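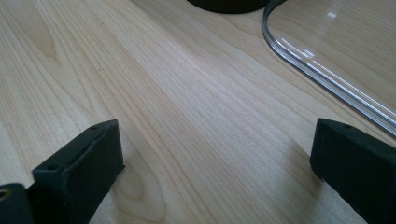
Call for Participants: Household and Shop-Floor Task Study

Zerkier Task Evaluation Group, Herkirside site
Posted March 18, 2021

Zerkier is seeking paid participants for a study of ordinary manual chores. The study asks a narrow question: which household and shop-floor tasks can be handed to a machine now, which can be handed over in part, and which still require a person from start to finish. Participants perform the tasks with a hand-held gripper tool and then rate the difficulty of each step.

Background

The Flatell task list contains 463 chores collected from homes, stockrooms, packing benches and small kitchens. Earlier work at Herkirside covered picking up rigid objects of known shape and setting them down in a marked location. Existing systems handle most of this reliably under fixed lighting. They do much less well with clear plastic, thin edges that lie flat against a surface, lids that need to be aligned before they are pressed down, and anything that folds. A person does these without thinking about them, and that makes them hard to write down.

The present round covers 37 chores from the list. They fall into four groups:

Lids and containers: removing, replacing, stacking, matching by size.
Table clearing: sorting items by destination, moving them, wiping the surface.
Packing: filling a carton to a given layout, closing it, applying a label.
Textiles: folding hand towels, turning sleeves right side out, pairing socks.

The textile group is the least developed. Expect changes to the instructions between sessions.

What participants do

Each participant attends three sessions of two hours each, with a break at the midpoint. A session has two parts. In the first, you complete each chore with your bare hands at your normal pace. In the second, you complete the same chore using the two-finger gripper tool. Only the tool may touch the object during the second part. You may brace the object against the table, slide it, tip it, or push it to the table edge if that helps. No technique is preferred, and you will not be coached on one.

After each chore you complete a one-page form. It asks where the tool slowed you down, whether you had to regrip, and whether you would accept the result in your own home or workplace. The last item is weighted heavily in the analysis. A towel folded in four minutes with one corner hanging out may count as a success in a lab report and a failure to the person who owns the towel.

Failed attempts are kept and scored. Do not repeat a chore to improve the result unless the instruction sheet calls for a second attempt.

Who may apply

Applicants must be at least 21 years old and able to stand or sit at a table for an hour at a time. You must have normal or corrected vision and be able to open and close one hand repeatedly against light resistance. Left-handed applicants are encouraged to apply, as the current sample leans heavily to the right.

No technical background is needed. Half of the places are reserved for people with at least one year of paid experience in cleaning, laundry, food preparation, retail stocking or packing. If you apply for one of these places, list the job and its main duties. A reference is not required.

You may not take part if you have a current hand or wrist injury, or if you participated in the Laskowska pilot. Pilot participants already know several of the chores, and their times cannot be compared with those of new participants.

What is recorded

Video from the tool, the opening and closing of the gripper, and the time taken for each step. Audio is not recorded. Your forms and recordings are stored under a participant number. Please remove rings, watches and bracelets before the session; lockers are available.

Recordings will be used to score the chores and to train and test control software. The consent form lists both uses separately. You must agree to the first in order to take part. The second is optional and has no effect on payment.

Payment

$639 for all three sessions, paid by check or direct deposit after the third. Participants who withdraw early are paid one third of the total for each session completed. Parking is free. Travel costs are not reimbursed.

What the study will not do

It will not measure your personal skill, and individual scores are not returned. It will not rank commercial products. Results will be published as a table of chores, each marked as ready, partly ready or not ready, with the conditions under which the mark applies. A chore can be ready on a dry, uncluttered table and not ready on a kitchen counter with a dish rack on it. The table will state which was tested.

How to apply

Request the application form from the Zerkier front desk at Herkirside, or ask for it by mail. Write "Flatell chores" on the envelope. Include the following:

Your name, age and daytime phone number.
Your dominant hand.
Work experience in the fields listed above, if any.
Morning or afternoon preference.

Applications are read in the order received and the call closes when all places are filled. Selected applicants will receive the consent form and a session schedule by mail. Bring the signed form to the first session. Unsigned forms can be completed on site, but the time is taken from the session.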